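Plundari – household measures in home recipes

README, version 2. Read the known problems before you open an issue please, most of what people write in about is in there.

What it is
A table of ingredient lines from home recipes collected in and near Kvaran. 2,761 lines, 174 recipes. Each line has the text as written, then our split of it into amount, unit and ingredient, then a milliliter or gram value where we were willing to give one. Lots of blanks in that last part. Blanks are on purpose.

Started as a side job for a cookbook that never came out. The cookbook needed everything in metric and the recipes said things like "a coffee cup of lard" and "flour to hold". The conversion notes got longer than the book. So, this.
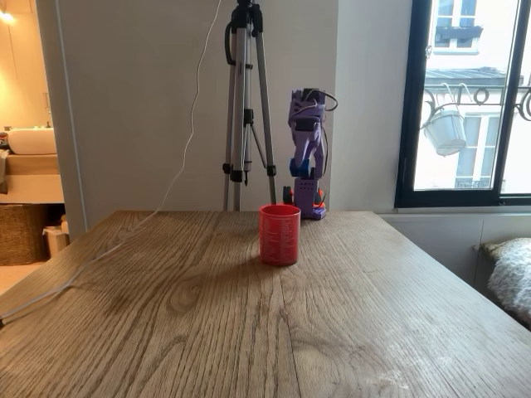
Red cup, white print.

What's in the folder
lines.csv – the main table, one row per ingredient line
recipes.csv – one row per recipe: title, course, source type, decade if known
units.csv – the 20 units we accept, with spelling variants
overrides.csv – lines fixed by hand, with a reason
changes.txt – what it says

Scans are not in the folder. Some of the people who lent us cards were fine with the words going out but not the handwriting. Don't ask, we can't.

Columns in lines.csv
recipe_id: matches recipes.csv
line_no: order on the card, starts at 1. Method steps with an ingredient hidden in them ("add the rest of the milk") get a line number too, after the real list.
raw: as written. Spelling kept. Crossed-out words are left out unless the crossed-out bit is the only amount.
amount: decimal. Ranges go in as the low number, and amount_high has the other one.
unit: from units.csv or blank
ingredient: lowercase, singular, no adjectives
prep: chopped, melted, sifted, whatever
ml, g: never both filled
conf: high, low or none
note: free text, ours

If conf is none the ml and g fields are empty. If they're not empty that's a bug, tell us.

How the values were made
Volume first. For each unit we went by what the person who gave us the recipe said they used, if there was a person to ask. If not, the value in units.csv, which is the middle of what other households reported for the same word. Cup is the bad one. Cup means teacup in the older cards, coffee cup in some, and the US cup in anything copied off a package. We split it in three: cup_tea, cup_coffee, cup_us. When the card doesnt say and the recipe gives no clue, it's cup_unk and conf is low.

Spoons are better. Heaped and level are seperate units. "A spoon" with nothing else is treated as a tablespoon for flour and sugar, teaspoon for salt and soda, blank for anything else.

Weights only where the card gave a weight, or for butter by the stick. We did not turn volumes of flour into grams. Several people asked for this. Flour packs differently every time you scoop it and we would be making numbers up. Use your own density table if you want grams, there are plenty.

Eggs are counts. No sizes.

Splitting the lines
Done with Nakance, our little line parser, then read through by hand. Nakance is fine on "2 cups milk" and hopeless on "milk, the same again". Anything with "same", "rest", "as above" or "half that" was done by hand and has an entry in overrides.csv. Fractions were a mess too – a handwritten 1/2 got typed as 12 more than once. All the big amounts have been checked against the card. Smaller ones probably fine.

Source types
card: single index card or slip
notebook: from a bound notebook
clipping: cut from a paper or package, with handwritten changes. Only the changed lines are in the table. Printed text isn't ours to give away.
told: spoken, written down by us

Told recipes have shorter lists and vaguer amounts. If you're comparing how exact people are, don't mix told with the rest. Really don't.
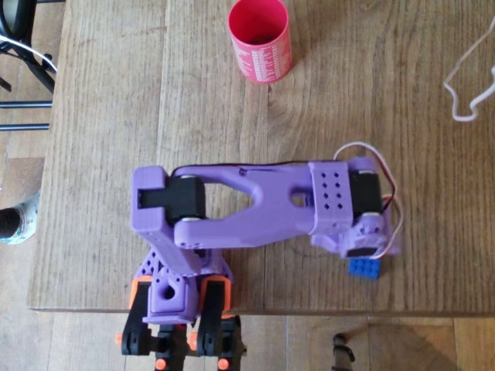
Paula Gerrity
Data editor, Cunix

What it's good for
Testing a recipe parser on text that wasn't written for strangers. Looking at unit words, which ones hang on and which ones disappear. Teaching, it's small enough to open in a spreadsheet. Somebody used version one for a spelling class, that went well.

What it's not good for
Nutrition. Please no. Half the fat amounts are blank and "sugar to taste" is a whole lot of sugar in some houses.
Anything about a region or a people. It's who answered a notice at the library and their cousins. Heavy on baking, almost no fish, pickles over-represented after one very generous notebook.
Cooking from, mostly. Some of these leave out the oven.

Known problems
– Decade is a guess for most notebooks. A notebook gets filled over years and we only put one value.
– "Can" is a unit but can sizes changed. conf is always low.
– "Glass" and cup_tea overlap in some households, left as two units.
– Yeast: fresh cake vs. dry envelope is not always clear. If the card says "a yeast" it's blank.
– Duplicate recipes. Families copy from each other. We kept both copies if any amount was different, dropped one if every line matched. same_as in recipes.csv points to the near twins, but it's not complete.
– Ingredient names for shortening are all over the place. lard, fat, drippings kept apart. "Grease" is kept as grease.
– Accents got lost in a few titles during an export. Fixing these as we see them.

Privacy
Personal names in titles are replaced with an initial ("Aunt R's rolls"). Street names and phone numbers on the backs of cards weren't typed up. If you spot something that points to a real family, write to us and we pull the line first and talk after.

Changes from version one
Cup split in three plus unknown. prep column added. amount_high added, ranges used to be averaged and that was dumb. Tablespoon and dessert spoon no longer merged. Recipe ids are the same, line numbers are NOT, so don't join old files on line_no.

Using it
Comma separated, UTF-8, header row, quotes around any field with a comma. Excel will turn some fractions in raw into dates. Import that column as text.
Free to use and change, say where it came from: "Plundari household measures, version 2, Cunix". If you fix lines send them back, one row per fix, same columns as overrides.csv, reason filled in. No reason, no merge.

Mail gets read on Monday. Next batch of fixes goes in July.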